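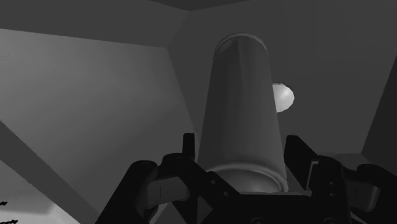

Muver Group - Household Tasks Team

Joaquim Mendes has spent most of the past year on cans. Soup cans, bean cans, tall ones, short ones, nearly all of them inside a simulator. Ask him if a machine can put away your groceries yet and he grins.

"Some of them! Ask me about the cans and I'll talk all afternoon. Ask me about a bag of spinach and I'll change the subject."

The project is called Troltero, and the idea is to practice kitchen chores on a computer before trying them in a real pantry. The simulated can is plain gray, with a ribbed band near the bottom and a rim at the top, and Mendes likes it that way. "No label, no logo. I want the shape to be the hard part," he says. "And you want other stuff nearby, because who has one thing in a cupboard?"

In June the team ran 995 practice grasps in one night, and over 7 in 10 ended with the can on the right shelf. Mendes was thrilled - he woke up two colleagues to tell them. The real kitchen has been slower going. Egan, the team's test arm, takes eight minutes to unload a small grocery bag.

"My mother does it in one, while she's on the phone," he says. "But last year Egan couldn't do it at all, so I'm happy!"

What about folding shirts, or wiping down a stove? He shakes his head at the shirts. The stove he thinks is closer, and he already has a sponge on his desk for it.

Last updated: June
14 shares | 2 comments
This site uses cookies. Accept | Settings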